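About Granbridge

Granbridge is a seed testing and storage laboratory. We carry out germination, purity and moisture tests for growers, seed merchants and botanic collections, and we hold reserve stock for clients who need a second storage site.

The laboratory was set up by Dayana Henao with a staff of 3 and one germination cabinet. We now hold 3,565 accessions, mostly vegetables, pulses and grassland species. The largest single deposit is the Ñahui collection of highland beans, which is regenerated in small batches under a separate agreement.
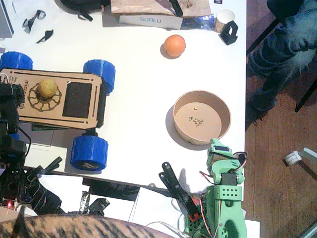 Germination tests use 200 seeds per lot unless the client specifies otherwise. Seeds are placed on moist paper or in sand, depending on species, and counted at fixed intervals. Seedlings are recorded as normal, abnormal, hard, fresh or dead. Where replicates differ by more than the permitted tolerance, the test is repeated at no charge.

Purity analysis is done by hand under magnification. Samples are divided with a riffle divider before weighing. Moisture is measured by the oven method. Meter readings are accepted for intake checks only and do not appear on reports.

Seed for long-term storage is dried, sealed in foil packets and kept at minus 18 degrees. Packets are not reopened once sealed, so clients should state at deposit how many withdrawals they expect. Viability is checked on a schedule set by species.

Results are held in Rimetti, our sample register. Each lot receives a number at intake and keeps it until disposal. Reports are sent as PDF, with paper copies on request.
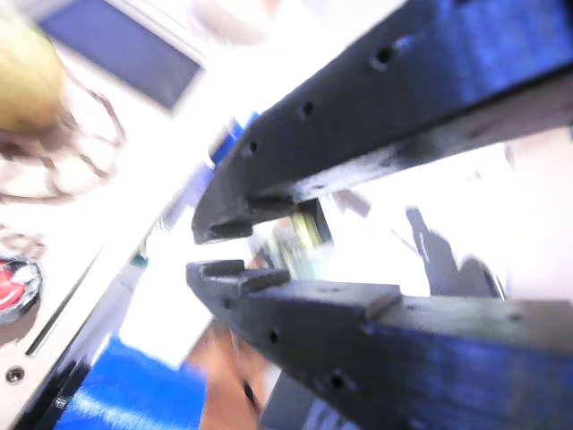

Close-up of two gripper fingers.

We serve 47 regular clients. New enquiries are accepted all year, but turnaround is longer from December until the spring sowing season. Samples should reach us in breathable bags, labelled inside and out. Treated seed must be declared.

Postal samples go to the intake desk. Samples brought in person are accepted until 4 pm.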